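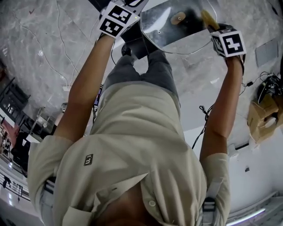 Both grippers up, marker cubes 3 and 4 facing the wearer, green light showing on one of them.

Pruleo hand-held gripper kit: bench and wear check
By Siham Berrada | June | 6 comments

On trial from Purkex at $2,580 the set. Marks are OK, FIX or ASK.

1. Shoulder straps and buckle. OK. Adjusts to most people, grudgingly.
2. Marker cubes, print clean and corners square. OK. Wipe with a dry cloth. The manual spends 4 pages on this.
3. Indicator light visible to wearer. OK.
4. Finger pads seated. ASK. Supplier to confirm how often they need replacing. "As needed" is a horoscope.
5. Gripper cable clear of legs and feet. FIX. It hangs down by the trousers. Clip it at the belt.
6. Floor. FIX. White cables across the tile, more in a tangle on the cardboard box. Tape or reroute before anyone walks backward.
7. Break after 20 minutes of wear. OK, and popular.

Result: usable once 5 and 6 are closed.

Comments (2 of 6 shown)

Younis: Is the belt clip in the kit?
Siham Berrada: It is in the brochure. I used a binder clip.

Omell: We run the same set. Check the trigger springs too, ours squeak like a gate.

14 shares

We use cookies to remember your settings. Accept | Manage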